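Last updated May 29, 2026

# Plastic flasks: questions we receive often

This page is for teachers, hobby groups and small workshops who buy plastic flasks from Rostero or who have received a set from us as a loan. I collected the questions from our mailbox and I tried to answer them in simple words. If your question is missing, please write to Daiane Marinho at the front desk and she will pass it to me.

## Choosing a flask

**What is the difference between the frosted flask and the clear one?**

The frosted one is made from a milky white plastic. It bends a little when you press it and it forgives a fall from the table. The clear one is harder and shows the liquid much better, but it gets scratches if you wash it with a rough sponge. We keep both in the catalog, and most schools order them mixed.

**I want to show color changes to a group. Which one do I take?**

Take the clear one. In a frosted flask, yellow and orange look very similar from the second row of chairs, and pale colors almost disappear. A strong color like orange-yellow is easy to see through clear plastic, even when there is only a little liquid.

**Can I trust the lines on the side for measuring?**

No, please don't. The lines on a conical flask are only for orientation. For measuring use a cylinder, and pour from the cylinder into the flask.

**Do you sell glass flasks also?**

Not anymore. We stopped in September after too many broken parcels. Jelley still has some glass sizes, and Gerardo Mancuso from our warehouse can tell you which ones fit our stoppers.

## Using the flasks on a table

**Why does a flask fall over so easily when it has such a wide base?**

When it stands straight on a flat table, it is quite stable. The trouble begins when somebody takes it by the neck and puts it down at an angle, or when a sleeve touches the top. An empty plastic flask weighs very little, so a small push is enough. We advise to hold it at the cone, below the neck, and to put the whole base down before you let go.

**A flask with liquid is lying on its side. What do I do first?**

Look where the liquid is before you touch anything. If there is only a small amount, it often stays along the lower wall and does not reach the neck. Then lift the neck end slowly until the flask stands again. Please don't roll it. Rolling turns the neck down and everything comes out.
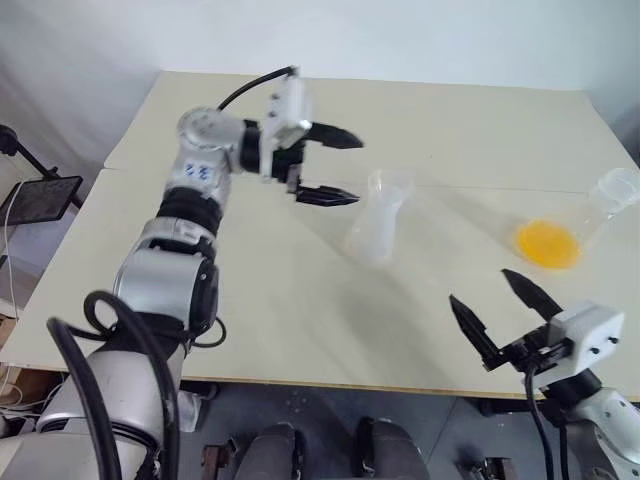 *Frosted flask standing, clear flask on its side with the orange-yellow liquid against the lower wall.*

If the liquid is already on the table, stand the flask up first and wipe after. Put a dry cloth at the outside of the puddle and move to the middle. For colored water, a normal kitchen cloth is good enough. For other liquids, follow the paper that came with them.

**Which surface is best under the flasks?**

A pale, smooth one. On a cream or white table you see colored drops immediately. The weak side is that a clear empty flask is hard to notice on a pale table, and people knock it down. Antonina Hrynyshyn, who teaches with our sets, puts a strip of dark tape around the neck of each clear flask. I have copied this from her and I recommend it.

**Can I leave food coloring in the flask until the next lesson?**

One night is fine. After a longer time the frosted plastic can take a yellow tone which does not go away. It is not harmful for the next experiment with colored water, only ugly.

## Washing and storage

**Can they go in the dishwasher?**

The frosted ones yes, on the upper shelf, with the opening down. The clear ones I wash by hand with warm water and a soft bottle brush. Do not use the heated drying program for them.

**How do I dry the inside?**

Shake out the water and put the flask upside down on a rack. Paper towel pushed through the neck usually tears and stays there.

## Orders and loans

**How do I order a replacement?**

Give us the item number. The frosted flask is 2578 and the clear flask is 4000. Stoppers are sold separately under number 84.

**I borrowed a set and one flask is scratched. Do I pay?**

No. Scratches are normal use. For a cracked flask please send a short message to Orlando Sánchez with the loan number, and put the cracked piece in a separate bag when you return the box.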